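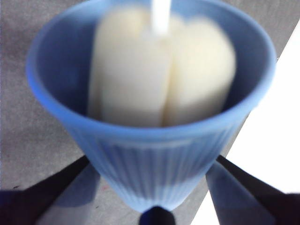 第6回　テーパ形状物の把持における滑り上がり故障

1. 対象とする故障
今回は、平行開閉グリッパで下すぼまりの容器を把持したときに生じる「滑り上がり」を扱う。閉じ動作中または閉じ完了後に、容器が指の間から上方へ抜ける故障である。現場の記録では落下と一括して「把持失敗」に分類されることが多いが、力の向きが逆であり、対策も逆になる。冒頭の図の水色のカップのように、口が広く、底に向かって急に細くなり、その細い部分を左右の指が挟む位置関係では、指の接触面は容器の側面に対して平行にならない。外面の下部に細い縦リブがある点にも注意する。リブの頂部だけが当たる場合、平滑な円錐面を前提にした接触モデルはそのままでは使えない。さらに、内容物から細い棒が上に突き出ているものでは、棒と天井側の構造物との干渉も別に検討する。

2. 力の釣り合い
記号を次のように定める。
　α：容器側面が鉛直となす角（半頂角）
　μ：指と容器側面の間の静摩擦係数
　φ：摩擦角（tan φ = μ）
　F：指1本あたりの水平方向の閉じ力
　W：容器と内容物の重量
容器は左右対称、指は2本、加速度は無視できるものとする。側面は上に向かって開いているため、指が容器に及ぼす垂直抗力は内向きの成分と上向きの成分をもつ。したがって、強く握るほど容器を押し上げる力も増える。円柱容器との違いはここにある。

滑り上がりの限界では摩擦力が下向きに働き、次の条件で容器が上へ動き出す。
　2F tan(α − φ) > W　……(1)
滑り下がりの限界では摩擦力が上向きに働き、次の条件で容器が落ちる。
　W > 2F tan(α + φ)　……(2)
安定に保持できるのは(1)と(2)の間である。α ≦ φ であれば(1)の左辺は正にならず、準静的には滑り上がりは起こらない。α > φ の場合、閉じ力には上限が存在する。閉じ力を上げれば安全側、という円柱での経験則は成り立たない。

指先の摩耗、粉や油分の付着、結露はいずれもμを下げる。φが小さくなると(1)の左辺は大きくなり、(2)の右辺は小さくなる。両方の限界が同時に内側へ寄るため、許容できるFの幅は急に狭くなる。

3. 事例：Naltmontラインの把持失敗
Dremeo社のNaltmontラインでは、下すぼまりのカップを台から取り上げ、搬送トレイに移す工程で把持失敗が増加した。グリッパはZaidi、制御装置はMenixである。再現試験の結果を示す。

　試行総数　　　　　　2,000
　正常終了　　　　　　1,695
　滑り上がり　　　　　　278
　その他（位置ずれ等）　 27

当初の報告書では滑り上がりが「落下」と記載されていた。抜けた容器は最終的に台へ落ちるため、終了時の状態だけを見ると区別がつかない。報告を受けた側は落下対策の手順に従い、閉じ力の設定値を上げた。結果として失敗は増えた。式(1)から見れば当然の応答である。

調査で確認された事項は以下のとおり。
・指先パッドの表面が摩耗し、μが受入時の値を下回っていた。
・Menixの把持完了判定は指の開度のみを用いており、閉じ完了後に容器が上へ動いても異常を出さなかった。
・容器の品種変更でαが大きくなったが、閉じ力の設定は旧品種のままであった。
・保全記録にパッドの交換時期が残っていなかった。

単独で故障を説明できる項目はない。品種変更で余裕が減った状態に摩耗が重なり、設定変更が最後の余裕を消したと整理するのが妥当である。

4. 手首カメラによる検出とその限界
手首カメラの画像から、把持前後の容器縁の位置を比較すれば滑り上がりを検出できる。ただし次の制約がある。

(a) ぶれ。冒頭の図ではカップ全体がぼけ、輪郭もリブも鮮明でない。この程度の画像では、リブの模様を追跡して微小な変位を求める方法は信頼できない。
(b) 白飛び。同じ図の右側には、ほぼ一様に白く飛んだ領域がある。淡色の縁がこのような領域に接すると、閾値処理では境界が失われる。露光を下げると、今度は黒い指と影の分離が悪くなる。
(c) 隠れ。接触点は指の内側にあり、カメラから直接観測できるとは限らない。縁の位置は間接的な指標である。
(d) 単眼の曖昧さ。縁の見かけの大きさは、容器の上昇だけでなく傾きによっても変わる。

以上から、画像のみで判定を完結させる構成は推奨しない。開度の時間変化を併用する。下すぼまりの容器が上へ滑ると、指の当たる断面は細くなり、閉じ力を保つ制御では開度が減少する。容器の変形でも開度は減るため、変位が続くか途中で止まるかを見て切り分ける。

5. 対策
設計側の対策を優先する。
・指先の内面に容器側面と同じ傾きをつける。面接触になり局所的な変形は減るが、傾き自体は(1)の押し上げ成分を消さない。上方への抜けを止めるには、縁を押さえる爪などの幾何学的拘束を加える。
・縁の下面を支える指形状に変更する。この場合、重量は主に縁で受けるため、閉じ力は横ずれを防ぐ値まで下げられる。
・摩擦の高いパッドを使う。効果は保全状態に依存するので、交換基準とあわせて定める。

運転側では、品種ごとに閉じ力の下限と上限を登録し、範囲外の設定を受け付けないようにする。上限は摩耗後のμで計算し、下限も同じμで計算する。新品のパッドで得た値を使ってはならない。

6. 調査時の安全手順
抜けかけた容器を手で押さえる行為は禁止する。閉じ力を保つ制御では、容器が抜けた瞬間に指が全閉方向へ動く。指の間に手を入れる作業は、動力を遮断し、残圧または保持トルクがないことを確認した後に行う。非常停止後も把持力を維持する設定の機種があるため、停止表示だけで判断しないこと。再起動の前には、ロボットの可動範囲に人がいないこと、および落ちた内容物が除去されていることを確認する。

7. 演習
(1) α = 2φ のとき、安定保持できるFの範囲をWとφで表せ。
(2) μが低下したとき、(1)で求めた範囲がどう変わるかを示せ。αは固定とし、低下前の値を基準とする。
(3) 上向きの加速度aで持ち上げる場合について、式(1)と式(2)を書き直せ。滑り上がりが生じやすいのは、持ち上げの加速時と減速時のどちらか。
(4) 3節の事例で、最初の報告書に記録しておくべきであった観測項目を挙げ、閉じ力を上げる判断を防げたかどうかを論じよ。

提出物には導出の途中式と、力の向きを示した図を含める。

当サイトでは利便性向上のためCookieを使用しています。閲覧を続けると使用に同意したものとみなされます。　同意する

お問い合わせ｜© ロボット安全工学 講義資料｜ページの先頭へ戻る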